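February was a big month for our little women's helpline at Drirum, and I've been meaning to sit down and write about it for ages. We answered 698 calls, which is more than we ever have in one month, and our new listening room in Dilberg has been open for 3 weeks now (it still smells of paint, but I love it).

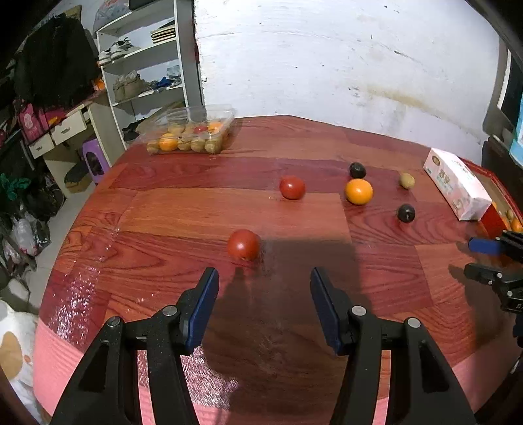
*Tomatoes, plums and an orange on the round table*

I spent most of the month on the bus to Ramalho, where two schools let us come in and talk with the older girls about staying safe on the way home. They had so many questions that we ran past the bell both times! One class wrote their own list of streets that need lights, and I've sent it on to the town office.
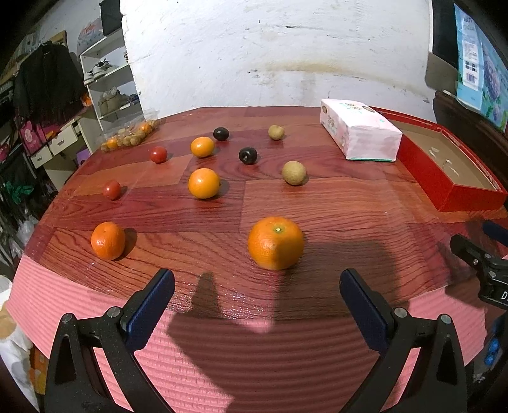
*Oranges, big and small*

Next up is Divmont. We're printing 1000 cards with the helpline number, in a size that fits in a shoe or a phone case, and if you can hand out a few at your work or church, please write to me and I'll mail you a bundle.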